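Travel Notes > Days Out > Factories and Workshops > Lendport

I have wanted to see the Zhuravel tea works in Lendport ever since a friend brought me a tin of their smoked black, and on 7th February I finally got my chance! They open the doors to visitors only twice a year (the other day is in October), so I booked the minute the list went up and took the 62 bus out from the center of town.

You smell the place before you see it. The old blending hall sits right on the water, and when the doors are open the whole street smells of malt and dried orange peel. Our group was a small one, just 11 of us, and we started upstairs in the tasting room, slurping from white bowls as loudly as we dared. The Nurnska blend was my favorite by a mile: sweet, a little grassy, with a finish like toasted rice. I went back for seconds and then thirds.

Next came the blending drums, huge copper things that turn so slowly you can stand and watch the leaves slide over each other for ages. They keep more than 1,000 sample jars along the back wall, every one with a handwritten label, and we were allowed to open a few. One of the older ones smelled exactly like a cedar closet.

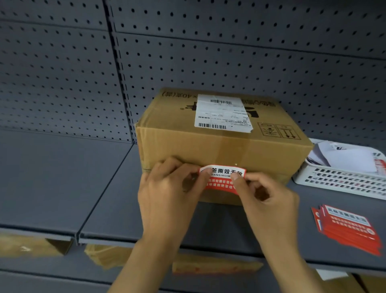
A red-and-white seal going onto the front of a cardboard box.

After the packing area we had 2 hours free, and I spent most of that in the little museum across the yard. Don't skip it! There are old ledgers from the Ernstead warehouse, a set of brass scales, and a wonderful painted map of the river landings where the tea used to come in. The café does a tea loaf that is still warm at lunchtime, served with salted butter (ask for the end slice).

Wear flat shoes, as the stairs to the tasting room are steep, and leave space in your bag for the shop. I came home with four packets and a strainer, and the Nurnska is already half gone.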